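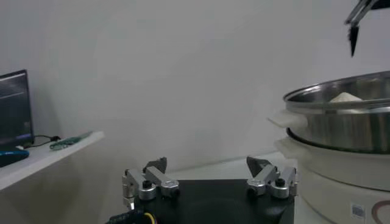

Cuiseur vapeur électrique Brunby à panier inox — fiche équipement

Dernière mise à jour : 20/11/2024

Appareil de table destiné à la cuisson à la vapeur et à la remise en température de petites quantités : brioches vapeur, raviolis, légumes en tronçons, œufs. Il se compose d'une base électrique blanche, d'un panier rond en acier inoxydable à fond perforé et d'un couvercle transparent en verre. Distribution : Testport. Pièces détachées : Doležal.

Référence catalogue : 465. La référence 497 désigne le même appareil livré avec un second panier. Les deux versions partagent la même base et le même couvercle.

Base

La base est un cylindre trapu aux flancs légèrement arrondis, posé sur des pieds courts. Elle contient la résistance et le réservoir d'eau. Le remplissage s'effectue panier retiré, jusqu'au repère intérieur, avec de l'eau froide. L'eau filtrée ralentit l'entartrage mais n'en dispense pas. La base ne doit être ni immergée ni passée sous le robinet.

L'étiquette à code-barres se trouve en partie basse du corps. Elle est à conserver pour toute demande au service après-vente ; une photographie lisible de l'étiquette est acceptée si celle-ci commence à se décoller.

L'appareil se place sur un plan stable et horizontal, à distance des prises et des meubles hauts. Une feuille de protection peut être glissée sous la base pour recueillir les condensats, à condition de rester plane et de ne pas gêner les pieds.

Panier

Le panier est en acier inoxydable poli, à bord épais. Le fond plat est percé de petits trous ronds. La vapeur remonte par ces perforations et se répartit sous les aliments ; un fond entièrement couvert cuit mal, surtout au centre. Pour des brioches vapeur, laisser entre chaque pièce un espace correspondant à la moitié de son diamètre, la pâte gonflant en cours de cuisson.
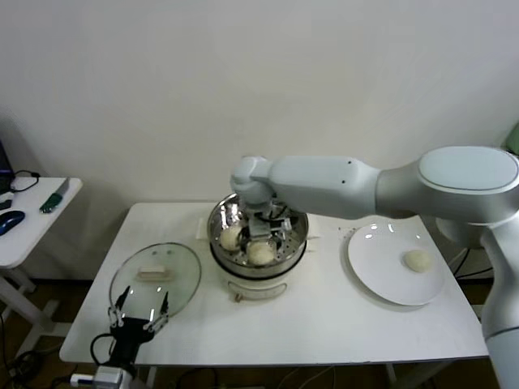
Le chargement se fait pièce par pièce, couvercle retiré, en commençant par le côté opposé à l'opérateur. Une assiette plate posée à droite de l'appareil convient comme zone d'attente pour les pièces à charger ou à retirer. Éviter les assiettes creuses, dont le bord oblige à saisir la pâte de biais et marque le dessus.

Pour les pâtes levées, la prise par les flancs est préférable à la prise par le dessus. Une pression trop forte laisse une empreinte que la cuisson n'efface pas. Les pinces à mors striés sont déconseillées.

Temps de cuisson

La durée de référence pour des brioches vapeur crues, à température ambiante, est de 15 minutes à compter de l'apparition de la vapeur. Les brioches déjà cuites demandent moins de temps ; contrôler à cœur avant de servir. Ces valeurs s'entendent couvercle fermé, pour un seul niveau de pièces non superposées. Toute ouverture en cours de cycle allonge la durée.

Ne pas ajouter d'eau froide pendant la cuisson. Si le réservoir est épuisé, couper l'alimentation, laisser refroidir, remplir, puis reprendre le cycle.
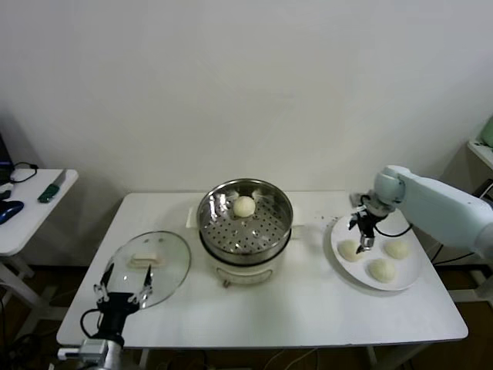

Couvercle

Couvercle rond en verre transparent, avec poignée rectangulaire centrale de teinte claire. Il se soulève en l'inclinant vers l'arrière, de façon que la vapeur s'échappe du côté opposé aux mains. Après retrait, le poser à plat sur une surface sèche, à gauche de la base pour un droitier, sans le faire dépasser du plan de travail. Un couvercle chaud ne se pose pas sur une surface froide ou mouillée.

Nettoyage

Débrancher et laisser refroidir complètement. Le panier et le couvercle se lavent à l'eau chaude avec un détergent courant et une éponge non abrasive. La base s'essuie avec un chiffon humide bien essoré.

Le relief du fond demande une attention particulière. Outre les perforations, la tôle présente des nervures étroites et allongées, disposées en bandes parallèles, ainsi que des bossages circulaires percés en leur centre. L'amidon sèche volontiers au pied de ces reliefs. Un trempage court suivi d'un passage à la brosse souple, dans le sens des nervures, suffit dans la plupart des cas.
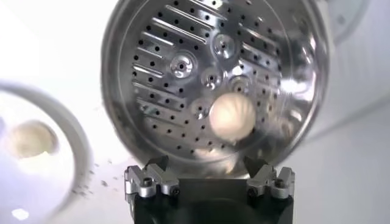

Sécher l'inox immédiatement au chiffon doux si l'on souhaite préserver le poli. Les traces blanchâtres sont du calcaire et partent au vinaigre blanc dilué. Pas d'eau de Javel, pas de paille de fer, pas de poudre à récurer.

Détartrage du réservoir : verser 200 ml de vinaigre blanc, compléter d'eau jusqu'au repère, laisser agir à froid pendant une heure, vider, rincer deux fois. En eau dure, renouveler l'opération tous les mois.

Papier de cuisson

Un disque de papier perforé limite l'adhérence des pâtes levées. Il n'est pas fourni. Le papier non perforé est à proscrire — il bloque la vapeur et laisse le dessous des pièces humide. Sans papier, une légère application d'huile neutre sur le fond donne un résultat acceptable.

Pièces détachées

Panier inox, couvercle complet, poignée de couvercle avec vis, jeu de pieds. Les commandes se font auprès de Doležal en indiquant la référence catalogue. La base n'est pas vendue séparément.

Fiche rédigée par Polyxeni Lazaridis. Relecture technique : Ross Crichton.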